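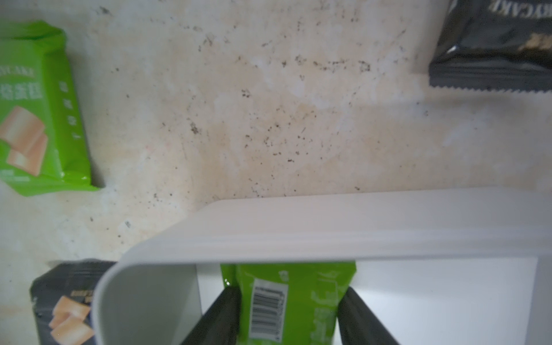
**Plolia grasp planner, three stars out of five**

Plolia promises to learn bin packing from 125 demonstrations. I gave it those, plus a pile of wrapped snack cakes, and ran it for most of May.

On cakes it had practiced with, it missed 13 grasps in 1225, and I have done worse at my own pantry. Then we swapped in wrappers it hadn't met. Crinkly plastic under a bright lamp sent it into long periods of reflection, 14 seconds at the worst, before it pinched air with great confidence.

Said Fahmy reran the trials with the wrist view only and got nearly the same numbers, so skip the overhead camera. The manual is four pages, two of them license terms.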